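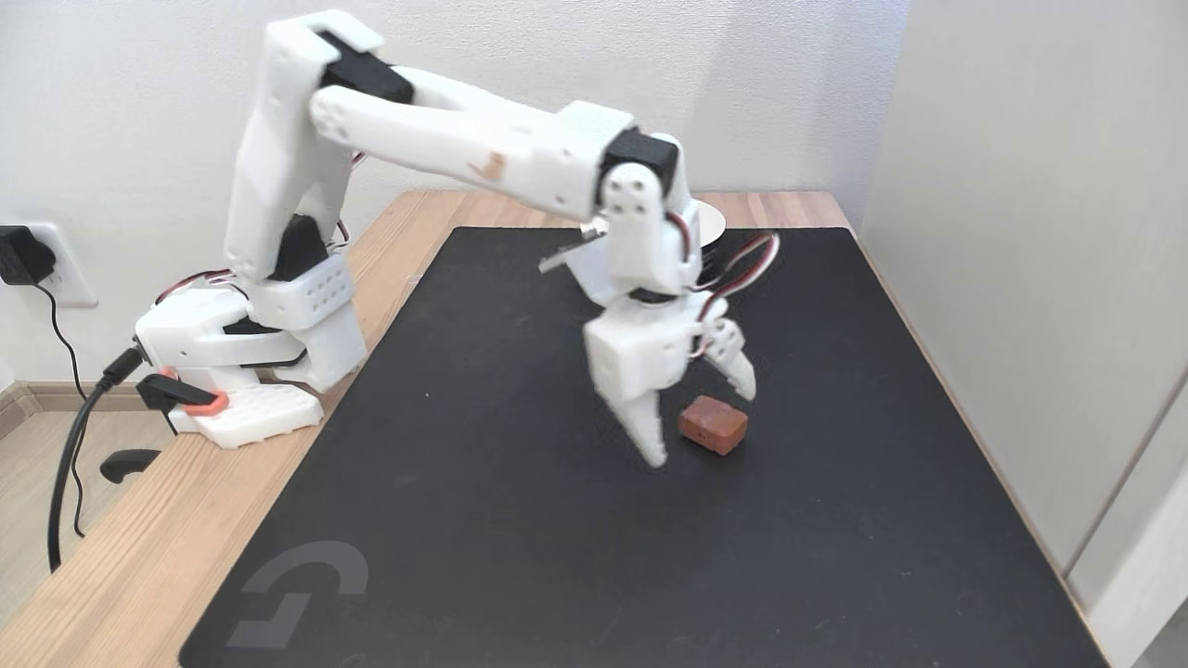 # Leafleting, petitions and speech at Ranum Square: frequently asked questions

Ranum Square is open to the public but privately owned. The freehold belongs to Ovex, and the market on the north side is run by Muvine under a separate lease. The questions below concern the rules on political, religious and campaign activity in the open part of the square. They were last revised in April, after the review carried out by Violeta Daza.

### Does freedom of expression apply on private land?

It applies to the person, but it does not by itself give a right of entry to someone else's land. A public authority that limits speech has to justify the limit. A private landowner can generally set conditions on entry, subject to the law on discrimination and to anything it has agreed to by contract or planning obligation. At Ranum Square there is such an agreement, known as the access deed, and most of the answers on this page depend on it.

### What does the access deed say?

Clause 2 requires the owner to allow "peaceful expression of opinion, including the distribution of printed matter" in the open part of the square. The owner may regulate the place and the manner of the activity. It may not regulate the opinion.

### What is the difference between place, manner and opinion?

A rule that no stall may stand in front of the fire doors concerns place. A rule that no one may use a loudspeaker concerns manner. A rule that leaflets may not criticise landlords would concern opinion, and the deed forbids it. The difficult cases are rules that are neutral as written but are applied to one group only. Clause 2 is read as covering those as well.

### Do I need permission to hand out leaflets?

No permission is needed for groups of up to 20 people without a table, stall or other structure. Larger groups, and any group with a structure, should send notice to the estate office. Notice is not an application. The office can propose another position in the square but cannot refuse the activity outright.

### Which areas are covered?

The open part of the square is everything within the line of bollards, except for the market pitches and the covered passage to Sampaio Street. The passage is 2 metres wide at its narrowest point and is kept clear at all times. Standing in it to hand out leaflets is not allowed for any group.

### Can Muvine ask campaigners to leave the market?

Muvine can do so within the market pitches, which fall outside the deed. It has no power over the rest of the square. A stallholder who objects to a leaflet being given out beyond the bollards, or beside the pitches, should write to the estate office, which will consider only whether the place and manner rules have been followed.

### Can a stallholder display political material on a pitch?

That depends on the pitch agreement between the stallholder and Muvine. The current form of agreement allows printed material on the stall itself, provided that it does not cover the trader's name or prices. Whether Muvine could change that term is a matter of ordinary contract law, and the access deed does not affect it.

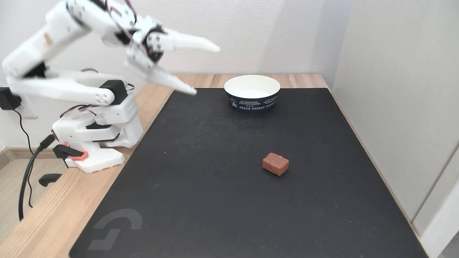
### Who decides whether a leaflet breaks the rules?

The estate manager decides in the first instance, and must give the reason in writing on request. Content may be considered only where the leaflet is unlawful, for example where it contains a threat of violence. Material that is merely offensive, inaccurate or unpopular stays within the protection of the deed.

### What if two opposing groups want the same spot?

The group that gave notice first has the spot it named. The second group must be offered a position within sight and hearing of the same footfall. Moving the second group to the rear of the square has been held at review to be inadequate.

### Are charity collections treated in the same way?

Only in part. Asking for signatures is expression and is covered. Collecting money may also need a licence from the local authority, and the deed does not replace it. A group doing both should carry the licence with it.

### Can security staff photograph campaigners?

Staff may record an incident. They may not photograph people for the purpose of keeping a list of those who attend lawful activities. Anyone who believes a picture of them is being kept can make a subject access request to Ovex as the data controller.

### Is there a charge?

There is no charge for leafleting or for a petition table. A stage or any powered equipment carries a refundable deposit of £175. Odair Mendonça argued during the review that any deposit falls harder on small groups. The deposit was kept, and the estate manager was given a discretion to waive it where the group shows that it cannot pay.

### How do I challenge a decision?

Write to the estate office stating the decision, the time of day at which it was made and the rule that was relied on. A person who was not involved in the decision will review it. If the answer is unsatisfactory, the deed may be enforced by the local authority as the other party to it. Whether a member of the public can enforce it directly has not been tested, and anyone considering a claim should take legal advice first.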